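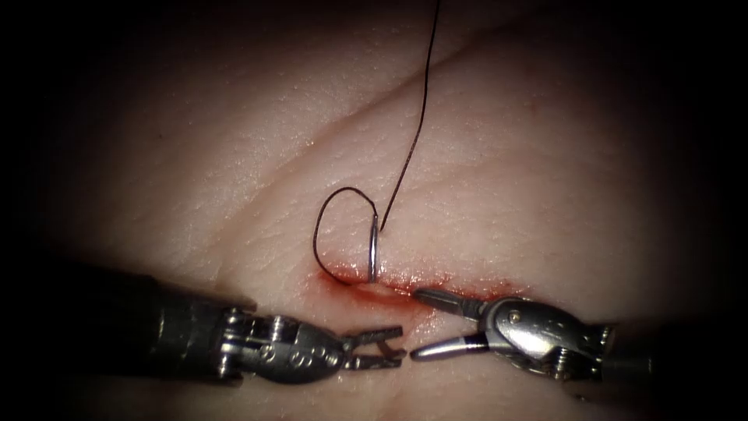

4.2 Segmenting the suturing task

Each trial was split into three phases: needle driving, thread pull-through and knot tying. The Skirnix policy was trained on teleoperated demonstrations recorded with both instruments under the control of one operator, and it sees only the endoscope view and the joint positions of the two wrists. No force signal was available. The pads were supplied by Brullar and have a surface grain close enough to skin that the depth estimator from the earlier Luvumier study could be reused without retraining.

Phase labels were added by hand. A stitch was labelled complete once the knot lay on the incision and both edges were drawn together – thread tails of any length were accepted. 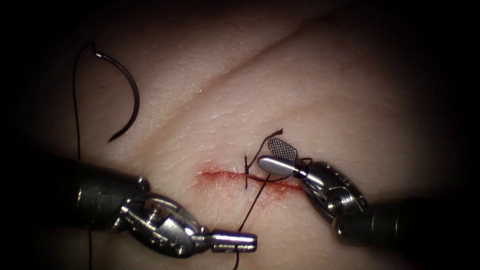
Figure 3. Completed stitch across the incision, with the needle lying on the pad.

One reviewer of the June draft argued that a label based on appearance says little about knot security, and asked for a pull test on every stitch. We agree that the label is a weak one. A pull test was added for a subset of 70 stitches, and its results are reported separately in Section 5.

4.3 Thread handling between the instruments

Most failed trials ended in the tying phase. The policy has to keep track of two lengths of thread that can lie close together in the view, and the Hashemi tracker tended to merge them when they ran parallel near the jaws.

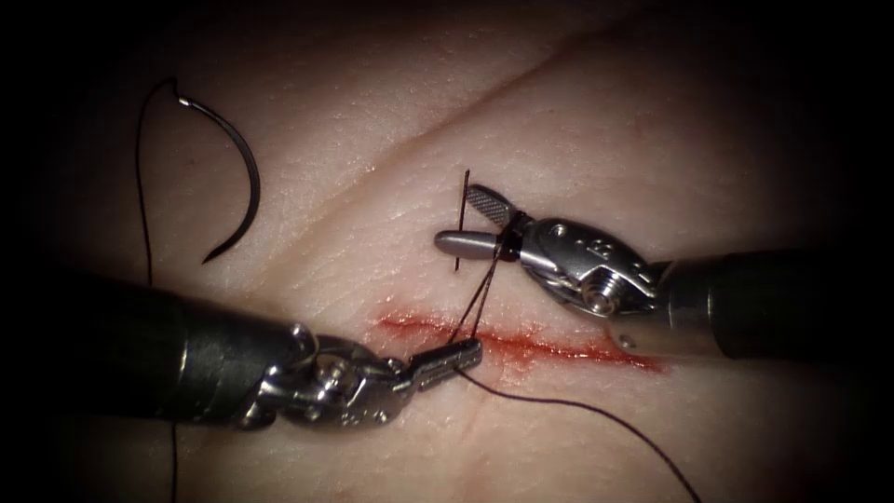

To reduce these errors we fitted the thread as a single curve over a window of 59 video frames, with a penalty on sudden changes in length. The window was chosen on the validation set and kept fixed after that. Training used 2000 demonstrations; halving the set to 1000 had little effect on needle driving but made tying much less reliable. Colour augmentation was applied to the pad and the incision – the thread and instruments were left unchanged.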